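3.2 Shelf, basket and layout of the goods

The shelving had to be something a small household could own and could use for food without changing it. In the home visits at Sowerby, described in Section 2, open cubby units turned up in kitchens, hallways and one converted porch, and they were used for produce, packets, keys and mail all at once. We therefore chose a white unit of the same general kind, with square open cubbies in three columns and five rows, standing on a base plinth and topped by a thick panel. It was set against a plain white wall in the small room at Hirnosthorpe. The floor there is tiled with a light wood pattern.

No doors, bins or drawer inserts were fitted. Several of the Sowerby households did use inserts, and we return to these in Section 5, but an insert hides a small item from some angles and would have added a second question to the first. The cubbies were left mostly bare for the same reason. A list called for between five and eight items, one item to a cubby, and the remaining cubbies stayed empty for that list.

Rows are numbered from the top down and columns from left to right as one faces the shelf. Position 1-3 is thus the right-hand cubby of the top row. Figure 3 gives a view of the shelf and the basket during a pick, and Figure 4 a nearer view of a small round item in its cubby.

Figure 3. The cubby unit against the wall, with the red basket held in front of the lower cubbies.

Figure 4 follows the notes on the basket.

The goods were everyday produce and pantry items of a size that fits in one hand. Small round items made up the largest group because they roll, and because the Sowerby families most often named them when asked what got lost or forgotten on a shelf. Brown, fuzzy-skinned items were kept separate from smooth green ones in the coding. Against white boards both stand out well in even light, but the inner corners of a cubby are shaded, and a dark item pushed back into a corner is harder to tell from the shade around it. Items were placed by hand from a printed sheet, the Wakberg sheet, which gives the cubby and one of 2 depths, front or rear. Front means that the item rests in the half of the cubby nearest the open face. Rear means the other half. The sheet does not fix left or right within the cubby, and we did not record it.

The basket was red plastic, small and rectangular, with latticed sides and an arched handle. It was carried by the handle and was never set on the shelf. We had first planned to stand it on the floor beside the plinth. In the early sessions this led to a lot of bending, and round items dropped from any height tended to bounce against the lattice and sometimes came out again. Holding the basket in front of the lower cubbies shortened the drop from the lower rows and left the upper rows much as they were. All of the results reported below are from sessions with the basket held.
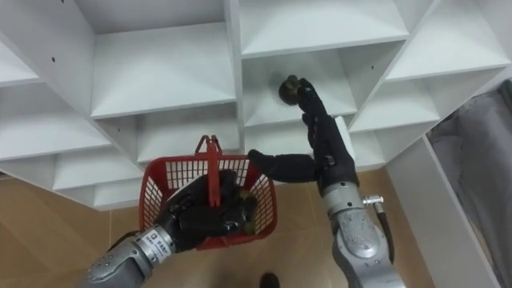
A pick was counted from the moment the hand crossed the front edge of a cubby to the moment the item was at rest in the basket. If an item fell to the floor, the pick was closed and marked as dropped, and the item was not replaced until the end of the list. If it rolled within the cubby but stayed on the board, the pick stayed open. Touching the side boards was noted but carried no penalty. The boards are thin, and the openings leave less spare room around the hand than their outside measurements suggest, so contact with them was common in the first sessions and we saw no reason to discourage it.

In all, 196 lists were run and 1,256 picks were recorded. Each was coded from video in Gradeck by Duván Guzmán and then checked by Lionel Horrocks, who did not have the sheet in front of him when checking. Where they disagreed, the pick was watched again by both together. Most of the disagreements were over the start time for rear placements, where the hand often paused at the edge before going in.

3.3 Differences between rows

Rear placements took longer than front placements in every row. The gap was smallest in row 2 and largest in row 5. In the lowest row the board above comes between the eye and the item, so a rear item may not be seen at all from a standing position, and the first reach was often made to the wrong side of the cubby. The top row gave a different kind of trouble. There the item could be reached easily enough but the drop to the basket was long, and most of the items marked as dropped had started out in row 1.

Two ways of dealing with the top row appeared in the recordings. In one, the basket was raised toward the item before the item was let go. In the other, the basket stayed low and the item was brought down to it. The second was slower and lost fewer items. We did not instruct either way, and the choice sometimes changed within a single list.
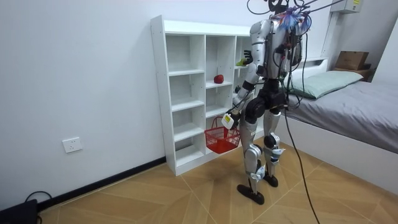

Column mattered less than row. The middle column was slightly faster than the outer two, as would be expected from where one stands, and the difference between left and right was too small to say anything about. It may depend on which side the basket is held, and the lists were not balanced for this. A repeat of the work should balance them.

The type of item had an effect mainly in the rear positions. Small round items moved when first touched in around a third of rear picks, usually away from the hand and toward a corner. The fuzzy-skinned items moved less than the smooth ones. Packets hardly moved, but they caught on the basket rim more often, and this made up part of the time they had saved on the shelf.

Lists run on Thursday afternoons were a little slower than the others. The blinds in the room were kept shut on those afternoons while the yard outside was in use, and the overhead light alone leaves the lower cubbies dimmer. These lists have been kept in the totals. Leaving them out changes the row 5 figures by a small amount and the order of the rows not at all.

Section 3.4 takes up the same measures for restocking, where the items go from the basket back to the shelf and the depth is left open.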